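Tusinbridge Packing Room Users' Meeting
Minutes, 9 June 2023

Present: Frøydis Åberg (chair), Eustaquio Villalobos (minutes), day shift, most of evening shift, one person from Accounts who had the wrong room and stayed for the coffee.

1. Minutes of the last meeting
Approved, after the word "heated" was changed to "lengthy" in item 4.

2. Matters arising
The tape dispensers ordered in January have arrived. They are left-handed. Eustaquio to ask Engebretsen whether a swap is possible. The two left-handed members of evening shift asked that he not try too hard.

3. Bins
This took up most of the meeting, as it did last time.

Frøydis reminded everyone that the dark bins are for picking and the pale ones are for returns. Day shift said this was always their understanding. Evening shift said it was also theirs, and that the evidence pointed elsewhere. A discussion followed on who had put 78 jar lids in a picking bin and left them there over a long weekend. It was not resolved.

Agreed: a bin gets emptied to the bottom before anything new goes in. Topping up is how we ended up with Risasus labels from the old design going out on new cartons. Risasus noticed. Their letter was polite and ran to two pages.

Evening shift proposed writing the contents on masking tape along the rim. Day shift pointed out that the tape stays on forever and we already own a bin that says SPOONS and has never, in living memory, held a spoon. Carried anyway, on the condition that whoever empties the bin peels the tape.

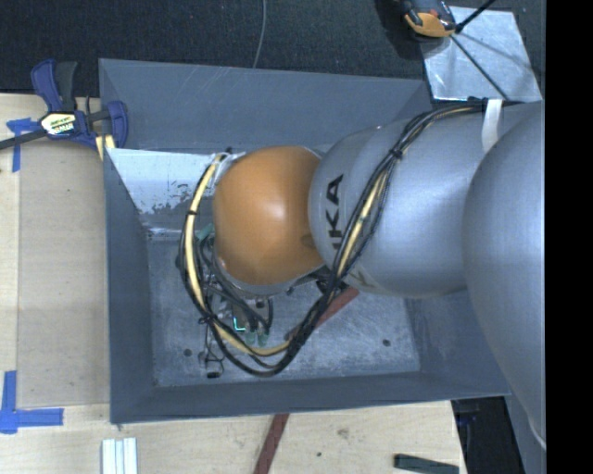

Bins are also to be wiped out at the end of each shift. The cloths live on the hook by the sink. They do not live in the bins.

4. Cartons
We have 2,000 flat cartons in the size Vorton used to want and 980 in the size they want now. Frøydis will call Vorton and see if they might be talked back into the old size. Expectations are low. Until then the old ones stay on the top rack, and please stop using them as a seat.

5. Floor
The yellow line by the loading door has worn away to a suggestion. Repainting approved. Eustaquio to get a price. The last time we did this ourselves, the line went around a pallet, and the bulge can still be made out.

6. Any other business
The radio. Deferred again.

Someone asked if the meeting could start after 8 in future. Noted with sympathy by all and with no action by the chair.

Actions
Eustaquio: dispensers, paint price, two more rolls of masking tape.
Frøydis: Vorton, reply to Risasus.
Everyone: item 3.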